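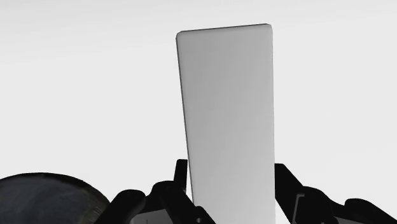 ## 4. Setting up the wrist-view comparison

By now you should have the simulator installed and the Madovard arm model loading without complaint (if it doesn't, go back to section 3 and check the mesh paths, as a missing folder there will haunt you for the rest of the afternoon). In this section we get ready for the part of the work the whole method rests on: finding out how well the policy judges its grip on a plain block when all it has to go on is the wrist view.

The block is deliberately dull. It has no label and no printed marks, so the policy has to work from outline and shading alone. Please resist the urge to add a texture to make it look nicer! Lucienne Delaunay tried a checked one in September and the scores went up beautifully, but they told us nothing about the grip, and we had to throw the lot away.

### 4.1 Preparing the scene

1. Open the scene file `block_hold` and let it load fully before you touch anything.
2. Set the random seed to 211. You're welcome to use others later on, but the reference results in section 6 were all made with this one.
3. Choose the wrist view from the view list.
4. Set the background to **Plain light**. The fingers are black, and they stand out far better against it.
5. Close the gripper on the block using the **Hold** button, and wait for the contact reading to settle.
6. Save the state under a name you'll recognise next week.

> **Note:** It is quite all right for the lower end of the block to be out of view. The method only uses the upper corners and the two long sides, together with the fingertips.

### 4.2 Making the renders

1. Go to **Batch** and enter 1663 as the number of renders.
2. Under **Held back**, enter 425. These are put aside for testing and the policy never trains on them.
3. Tick **Vary block angle** and **Vary light**. Leave **Vary block size** alone for now; we come to it in section 5.
4. Press **Start** and go and have a cup of tea. The progress bar tends to sit still for a while near the beginning, and that's no cause for worry.
5. When it has finished, open a handful of the renders by eye. In each one you want to be able to make out both fingertips and the top edge of the block.

> **Caution:** Don't change the finger model between the training renders and the held-back ones. The software will let you do it without a murmur, and the results will look perfectly sensible and be wrong.

### 4.3 Checking the contact labels

Every render is saved with a small text file giving the contact state for the left and right fingers separately. Desta Mamo wrote the checker that reads these, and it's well worth running even when you're in a hurry.

1. Run `check_contact` on the finished folder.
2. Look at the list of mismatches. A mismatch means that the label says a finger is touching while the geometry shows a gap, or the other way about.
3. If you find more than 2 in the whole batch, delete the batch and start again from 4.1, step 5.

A narrow strip of background between a fingertip and the block can be easy to miss at first, particularly when it only shows along the lower part of the tip. Zoom in on these before you decide that the checker has made a mistake. The view is at an angle to the block, so treat a visible strip as a reason to look at the geometry, and let the geometry settle the matter.

> **Note:** If you are using the older Ovance label format, convert the files first. Kaj Damgaard's conversion script is in the `tools` folder, with its own short readme.

Once the checker is happy, copy the folder to your training machine and carry on to section 5.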